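Staffing and Assault Reports at the Wombridge Facility
Student project report, criminal justice seminar
27 July 2023

1. What we set out to check

The state says that adding officers to a housing unit makes it safer. The union says the same thing, louder. Our project asked whether the written record from one medium-security prison, Wombridge, backs this up. We went in expecting a yes. What we got is weaker than that, and we think readers should be careful with anyone who quotes these numbers without the problems listed below.

2. Records

We requested every incident report that mentioned an injury to staff. The facility released 141. Of those, 41 had no unit listed, so they could not be matched to a shift roster. Another 14 turned out to be duplicates filed by a second officer about the same event. That left 86 usable reports.

We are not convinced the 86 are a fair sample. The reports with no unit came mostly from night shifts, when staffing is lowest, and those are the hours we cared about most.

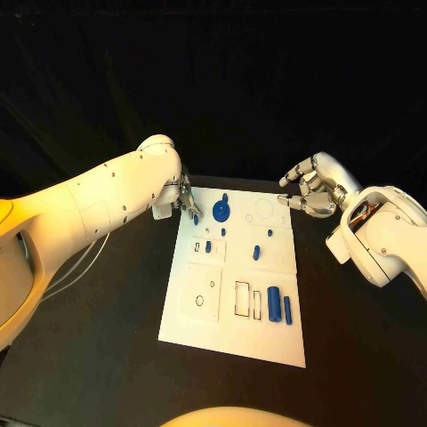 Figure 1. Two white robot arms over a white board on a dark table.

3. Method

Each report was read by two students and sorted by how serious the injury was. We used the Tuominen scale, which has five levels and was written for hospital wards. It does not fit prisons well. A shove against a cell door and a punch to the shoulder get the same score, and the scale says nothing about an officer who feels fine and then collapses at home.

Shift rosters came from Golus, the scheduling software the prison uses. Golus records who was assigned to a post. It does not record who was pulled off that post to cover a hospital run, and officers told us this happens all the time.

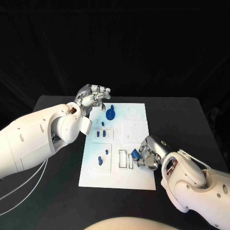 So when we write that a unit was "fully staffed," we mean on paper only. We tried to correct for this with the overtime sheets and gave up after two weeks, as the sheets are kept by hand and many are unreadable.

4. Results

Fully staffed shifts had fewer serious injuries but more minor ones. The second part may just mean that more officers write more reports. We can't rule that out. The Trurken unit, which got extra posts last September, had fewer reports afterward, but it also stopped taking new arrivals that same month. Prison management credits the posts. We see no way to tell from this data.

5. Still open

The unmatched reports should be requested again with the unit filled in. We have asked and are waiting for a reply.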